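How to Re-Caulk the Seam Around a Kitchen Sink

A failing sink seam usually shows itself as a dark line where the basin meets the countertop. The bead shrinks, pulls away on one side, and lets water sit underneath. Replacing it takes an afternoon of light work and a night of waiting.

What you need

One tube of kitchen and bath silicone
A caulk gun
A plastic scraper and a utility knife
Painter's tape
Rubbing alcohol and paper towels
A cup of water with a drop of dish soap

Buy silicone, and check the date on the tube. Old silicone may never cure properly. I used a tube of Dorico in clear on my own sink in February and had more than half of it left over. White works on a white basin, but it shows stains sooner.

Remove the old bead

Slide the knife along the countertop side first, holding the blade nearly flat. Do the same along the basin. With both edges cut, most of the bead should pull out in strips. Go slowly at the corners, where it is thickest.

Use the plastic scraper on what remains. A metal scraper will mark enamel and most solid countertops. If a thin film stays behind, rub it with a caulk remover. Grewal makes a gel that you leave on for 27 minutes before wiping, and it cleared the film on my sink in one pass. Test any remover on a hidden spot first.

Do not skip this step. New silicone does not stick well to old silicone, and a bead laid over the top will peel.

Clean and dry the joint

Wipe the joint with rubbing alcohol and a fresh paper towel. Repeat until the towel comes away clean. If there is mold in the gap, treat it with a mildew cleaner, rinse well, and let the area dry completely. Never mix cleaners, and keep a window open. I leave the joint overnight before caulking. Water can stay in the gap long after the surface feels dry.

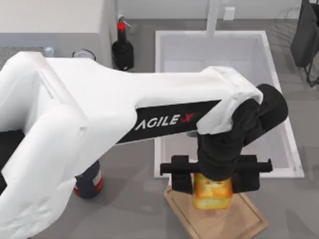 Caulking goes faster when the counter is clear and everything you need is within reach. Put the tape, gun, and towels on one side, and move the dish rack, soap, and small appliances to another room. A sink set into the counter has a seam on every side, and the back run is the one people do badly. A tall bottle standing near the back gets in the way of the gun, and so does a cutting board left out by the basin, so put those away as well.

Tape the seam

Run one strip of tape along the countertop and one along the basin, leaving a narrow, even gap between them. Press the inner edges down with a fingernail. Overlap the pieces at the corners so there are no bare spots.

Apply the silicone

Cut the nozzle at an angle, close to the tip. Start at a back corner and pull the gun toward you with steady pressure. Do one side, smooth it, then do the next.

Dip a finger in the soapy water and draw it along the bead once. Wipe your finger and move on. Going over it again tends to leave ridges. Peel the tape while the silicone is still wet, pulling it away from the joint at a low angle.

Let it cure

Follow the cure time on the tube. If I finish by 7 in the evening, I leave the sink alone until the next evening. Wash dishes in the bathroom or use paper plates until then.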